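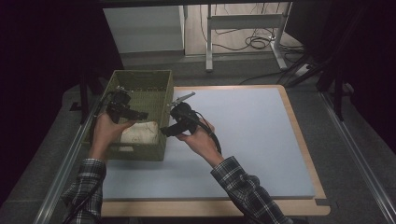
La cesta verde, en la mesa de trabajo.

Hilo sobre las "cestas artesanas" que se venden ahora en todas partes. Me he pasado mayo mirando etiquetas y sigo sin creerme casi ninguna. 1/6

En la web de Irnetti la misma cesta aparece dos veces. 20 euros en "almacenaje", 140 en "piezas de autor". Mismas medidas, misma referencia. 2/6

Escribí a la tienda. Me contesta un tal Mirko Guerra que la cara lleva "una selección más cuidada". Pregunté quién selecciona y con qué criterio -- silencio. 3/6

Lo de "fibra natural" tampoco dice gran cosa. ¿Qué fibra? ¿De dónde? En Merska por lo menos ponen junco o papel trenzado y ya decides tú. 4/6

Cosimo Mazza, que tejió mimbre media vida en Burnau, me dice que mire la base y los remates del borde. Vale, pero en una foto de catálogo eso no se ve nunca. 5/6

Que cada cual pague lo que quiera. Yo, hasta que alguien me enseñe el taller, pago la de 20 -- y con dudas. 6/6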